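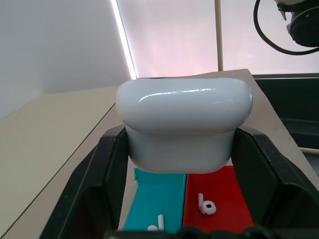 Marjan Shokri wrote:

> I updated Drullik on my laptop last night and now my Pitville save
> won't open. It gets to the loading bar and drops back to the menu
> with "map version mismatch". The save is from January and has 376
> days on it, so I would rather not start over. Is anyone else seeing
> this, and is there a way to go back to the old build? I have the
> Sturnus add-on turned on, if that makes a difference. Cloud saves
> are on too.

Home List archive Threads Downloads Log in

Search the archive Go

Hi Marjan,

Yes, I had the same thing, and so did Gudrun. It's the add-on. The new build changed how bridges are stored in the map file, and Sturnus still writes them the old way. The base game can convert an old save by itself, but it gives up if it finds a bridge it doesn't recognize.

Your save is probably fine. Mine was. Please don't press "Repair" on the error screen. It removes every bridge and then writes over your file, and after that the trams have no route across the harbour. I did this on a town I didn't care about, to see what would happen, and I couldn't get it back.

These are the steps I used. They worked for me on 2 saves, both on Windows. I can't test on a Mac.

1. Turn off cloud saves in the launcher before you open the game again.

2. Copy the whole save folder somewhere else. Take the folder and everything in it, including the small index file. The game won't list the town without the index.

3. In the launcher, open the Versions tab and choose the previous build. It's a fairly large download, so leave it overnight if your connection is slow.

4. Start the old build with Sturnus on and load Pitville. Let it run for a full day of game time, then pause.

5. Go to Add-ons, pick Sturnus, and choose "Convert to standard pieces". The bridges will lose their custom colours. Everything else on mine stayed the same, including the timetables.

6. Save under a new name, quit, and turn Sturnus off.

7. Update to the new build and load the new save.

If it still drops to the menu at step 7, check that you don't have a leftover Fagerlund scenery pack in the add-ons folder. Torbjørn found that one causes the same message even when it's switched off in the launcher. Moving it out of the folder fixed it for him.

You can turn cloud saves back on once the town loads. It will ask which copy to keep. Pick the local one. 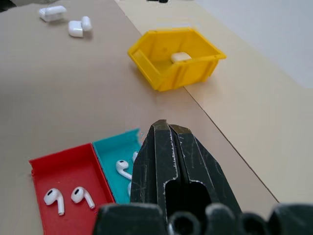
WHEN THE ADD-ON WILL BE FIXED

I asked Athina and she has a test version that handles the new bridge format, but tunnels under water still come out one tile too deep. She'd like a few more saves to try it on. If you're willing to send her a copy of yours, the one from before you convert it, she can use it.

The colours do come back if you repaint the bridges by hand in the new build. I've done the main ones and left the rest grey.

Ashley Bunting

This site uses cookies to keep you logged in to the archive. Accept Settings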